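Notebook, January, started 2:40 in the afternoon

Picking up where I left off on the finance side of the Ollilport plan, mostly so that Usha Reddy can follow my thinking when she opens the spreadsheet (hello Usha, sorry about the tab colors!). I spent the whole morning on whether we should lease or buy the packing line, and I've gone back and forth so often that I'd better write down both directions.

The lease quote came from Skusix. It's a comfortable monthly number and it keeps our cash in the bank for the first year, which I like very much. What I don't like is the term. They want eight quarters with no way out, and our own forecast gets pretty foggy after the fourth. Buying through Anozie costs more on day one but leaves us something to borrow against later, and I think the bank in Dirurberg would be friendlier to us with an asset on the sheet.

I also redid unit cost with packaging pulled out as its own line. It had been sitting inside "materials" and hiding there quite happily. Break-even comes to 1,272 units a month under the lease. I haven't trusted the purchase figure enough to copy it in here yet, there's a depreciation formula pointing at the wrong row.
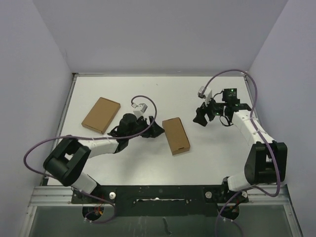 Two small closed cartons, plain brown, on the white tabletop.

Back after coffee. Found the formula problem, it was mine, from before the holidays. With it fixed the purchase case looks kinder than I'd expected, though it still leans hard on customers paying us on time. I had them all paying in thirty days, and goodness, I've worked in enough small firms to know better. Moving them out to sixty pushes the low point in cash to month seven, and it's a deep one. 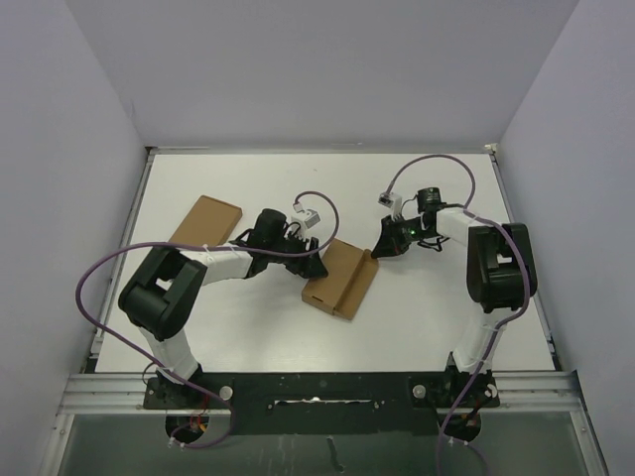
So the real question for the strategy section is how much of that dip we'd want to cover with equity and how much with a credit line. My feeling today is mostly credit line, with the founders' loan kept in reserve, but I'd love for somebody to argue with me about it. Usha, you were good at this last time.

Still to do: ask Skusix if they'd do a shorter term at a higher rate, rerun payroll with the second hire moved back, and write a proper paragraph linking the lease decision to the operations chapter, where at the moment we say we own everything.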